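About Us > Company > Who We Are

Kalero Paper Converting makes kraft paper shopping bags for grocers, bakeries and small retail chains. The company is based in Zarkenville and runs a single plant with two converting lines and an attached test room.

Standard bags are sold plain. Printing is available on request.

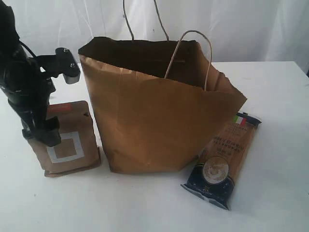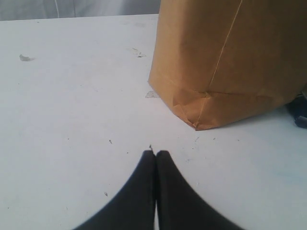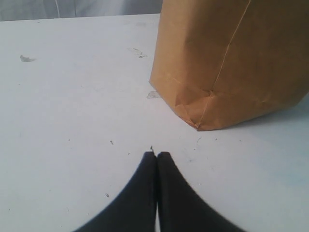 Brown kraft paper bags on a white tabletop
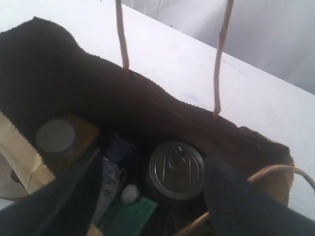 The company was started by Gerrit Martens, who had previously maintained tubing machines for a flour sack producer. The first line was bought used from the Matei mill when that site closed its sack department. It was rebuilt over one winter and is still in service as Line 1. Line 2 was added later and handles the wider formats.

Paper and grades

Base paper is delivered in reels from the Fandel mill. Two weights are kept in stock: 92 grams per square meter for standard bags and 100 grams per square meter for the wide format. Reels are held in the storage hall until their moisture content has settled, then checked at both edges and at the center. A reel that reads outside limits goes back to storage and is checked again on the next shift.

Bottom paste is starch based and mixed on site. The mix is adjusted in July and August, when hall humidity affects setting time. Side seams use the same paste at a lower solids content.

Testing

Imke Ackermann runs the test room. Samples are pulled from each line at the start of a run, after every reel change and at the end of a run. Handle attachment, bottom seam strength and side seam strength are tested separately. Results are filed by reel number and kept for nine years. Customers may request the sheet for any delivery by quoting the number on the pallet label.

Wet strength is not part of the standard specification. It can be quoted for orders using treated paper.

Orders and delivery

The minimum order is one pallet per format. Stock formats leave the plant within 9 working days. Custom sizes need 20 working days from approval of the drawing, and longer if a new forming plate has to be cut. Mixed pallets are possible for stock formats only.

The loading dock is open from 7:00 a.m. to 3:30 p.m. Drivers collecting goods should report to the scale house before backing in.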